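Orncombe Old Schoolhouse – where we've got to since the spring

Hi Hilkka,

You asked for two pages and no spreadsheets, so this is me trying. I know the Valtonen fund board likes a tidy list of outcomes and I'll fill in the form properly when it opens in July, but you said on the phone you'd rather hear it in my own words first, so get a coffee.

The short version is that the evening classes are running, the kitchen isn't, and we've spent a bit less than planned on teachers and quite a lot more than planned on heat.

Classes first, because that's what your money is for. We signed up 93 people for the spring term, against the 74 I put in the application. I was nervous about that number when I wrote it! The biggest group by far is the English conversation class, which started in the small room and had to move into the hall in week two because people were sitting on the radiators. Bookkeeping for small businesses filled up too, mostly with folks who clean houses or do hair and had been keeping receipts in a shoebox. Sewing did fine. Beginner guitar did not do fine. We had four people, then three, and then the teacher and I agreed to let it go and move those three over to the Saturday-style drop-in we do for teens, where they seem happier anyway.

People sign up through Studance now. I fought that for months and I was wrong. It sends the reminder texts for me, and no-shows dropped a lot once those started going out. The one thing I don't like is that it can't handle a family signing up with a single email address, so I've been adding the kids by hand on a paper sheet taped inside the office door. It works. It's ugly. If your other grantees have found a way around it I'd love to hear.

Of the people who started, 63 finished, meaning they came to at least eight sessions out of ten. I'd like that higher. I called everyone who dropped out and got hold of most of them, and the main reason was shift changes at the packing plant, then child care, then just "life." So for the fall we're running the conversation class twice, once at 10 in the morning and once at 6:30, same material, and you can switch back and forth from week to week. The teachers have agreed to it. One of them grumbled and then came up with a better lesson plan for it than mine, so there you go.

Child care is the part I'd really like to talk to you about. We had two sitters in the side room for the evening classes and it was never enough. On a busy night there were kids doing homework on the stage steps. I'd like to move some of what's left in the guitar and equipment line over to a third sitter. It wouldn't change the total. Can I just do that, or do I need a letter?

Now the kitchen. The plan was to have the cooking classes going by now, and they aren't. The county came to look at the hood and wants a bigger one, the bigger one needs a new hole in the wall, and the new hole in the wall needs a drawing with a stamp on it. I have the drawing. I don't have the stamp. Stendex, who are doing the work, have been patient about it and haven't charged us for the two trips out they wasted, but they're booked through the summer and I'm guessing we'll be cooking in October at the earliest. The money for the cooking teacher hasn't been touched and is sitting in the account.

Heat: we budgeted for a mild spring and didn't get one. The old windows in the hall leak like crazy. We put plastic film over the worst of them and people brought blankets to conversation class, which was kind of sweet but isn't a plan. The extra fuel came out of our own reserve, so none of it is on your report.

That brings me to the windows themselves. You'll remember they weren't in the grant and I'm not sneaking them in. But we've been saving for them out of the rental income, and Stendex gave us a price for wood frames with modern glass that's a good deal lower than the first quote. Some of the neighbors wanted vinyl because it's cheaper to look after, and I get that. The rest of us want wood. I think wood is going to win, and I'll tell you when it does.
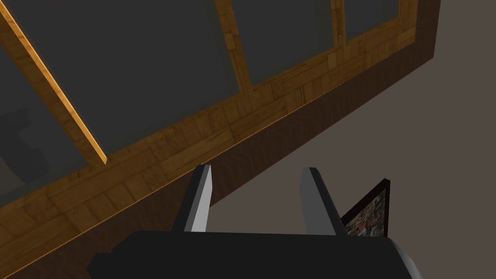
Window study, computer rendering: wood frame with dark glass.

If we do go ahead, the work would be done in the break between terms so no class has to move. The hall would be closed for two weeks, and the quilt group has already told me what they think of that.

A few odds and ends. The lending shelf by the front door is up to 138 books, all donated, and a lot of them are actually going out and coming back. The copier you helped with last year is still alive. We lost our Portuguese-speaking greeter to a full-time job (good for her, terrible for us) and I'm looking for someone who can do two evenings. The sign out front has been repainted and is spelled correctly this time.

Things I need from you, when you have a minute:

– a yes or no on moving the guitar money to child care
– whether the cooking money can roll over past the end of the grant year if the stamp takes forever
– the new report form, if it's changed from last time
– a date when you could come by, ideally an evening, so you can hear how loud the conversation class gets

I'll send the receipts separately. They're all scanned except the one from the hardware store that went through the wash, and I've asked them for a copy.

Thanks for picking up the phone when I call, and say hi to everyone at the office.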